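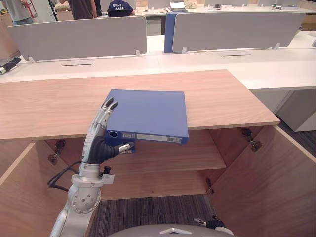 Blue binder in the hand, both cabinet doors open.

Tips for sharing a room with a robot arm
By Frans Verbeke

Many of our readers now have an arm in the workshop or in the office next to it. These are the rules we keep at Wurkum. They are simple, and most of them we learned by making the mistake first.

Doors open fully or closed fully. A door that stands halfway is the worst, for the robot and for your knee. Open both before the job begins and do not touch them until it is finished.

Clear the low shelf. If the robot must work at a cabinet, take out everything it does not need. Things on the floor of a cabinet get kicked, or they catch a cable.

Look at the cable. Follow it with your eyes from the wrist to the end. It should hang with some slack and not pass behind a hinge. Do this again after each change of task – a cable that was fine for the top of the cabinet can be too short for the shelf.

Start with closed, stiff things. A lever-arch binder is good for practice, as it keeps its shape when it is held by one side. Loose papers, soft folders and plastic sleeves come later. Check that the lever inside is locked, otherwise the pages fall out when the binder tilts.

Nothing over the edge at the end. While an object is held it may stick out over the front of a board. When the hand lets go, the object must lie completely on the surface. If it does not, stop and push it back by hand, with the arm paused.

Keep your own hands away. We use a distance of 2 meters when the arm moves. People at the next desks can continue their work, but they must know who has the stop button. Say the name out loud before you start.

Write down what you stopped. We have a paper notebook for this, with over 636 lines filled in since January. Write the time, the task and one sentence. "Binder slipped" is enough.

Wipe the fingertips. Dust from cardboard makes them slippery. We use a damp cloth without soap and let them dry before the next job. Do not use oil anywhere near the rubber parts.

Next on this page: labels that stay on binders, and how to remove old glue from a wooden board.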